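Visit report: gripper comparison day at Clulside

Posted May 2, 2022
Filed under: Site visits, Manipulation

Clulside runs a visitors' day twice a year for people who buy or specify small arms. I went to the November one for the mobile base talks and found them thin, so this time I signed up only for the gripper track. It was the better choice. Twelve of us were in the group, mostly integrators, plus two people from a hospital supply firm.

The morning was bench work. Dinesh Rajput, who leads the end-effector group, had three grippers on identical wrist plates: the Hiven two-finger parallel, the Yimyam adaptive, and an in-house unit with swappable fingertips. Each was driven from the same controller with the same force limit. The Hiven closes fastest and is the easiest to calibrate, but its pads are flat and a round bottle will roll in them if the approach is off centre. The Yimyam is more forgiving on round stock and noticeably slower to release. I could not get a straight answer on pad wear for the in-house unit, and no service interval is printed on the data sheet.

After lunch we moved to simulation. Clulside uses a package called Skillusier to screen grasps before any hardware time is booked. The test set for bottles is 213 grasps, run with each gripper model in a kitchen layout, and the operator can stop at any point and step through contact forces. 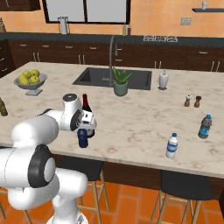

Top-down grasps on short bottles are where the differences between the grippers show up most. With a low object the fingers finish close to the counter, and any error in the height estimate becomes a collision with the surface. Taller bottles nearby make it worse, as the planner has to clear them on the way in and again on the way out. Rajput's team sets a fixed clearance for neighbouring objects and rejects any path that breaks it. I asked whether the clearance is scaled to the width of the open gripper. It is not yet, and that penalizes the Hiven, the narrowest of the three when open.

Sabina Michalík covered the camera side. Her view is that a wrist camera alone is poor for clear plastic, and she adds a fixed overhead unit whenever water bottles are in the set. The control loop in her demo ran at 200 Hz, with vision updates far slower than that. She showed the depth error on clear and tinted plastic side by side — the clear one was much noisier, and the label was the only part that returned a clean surface.

Two gaps in the day. There was no session on cable routing past the wrist, and the friction values used in Skillusier were not in the handout. I have asked for both. Parking is at the rear gate, and you need the visitor code from the confirmation email to get in.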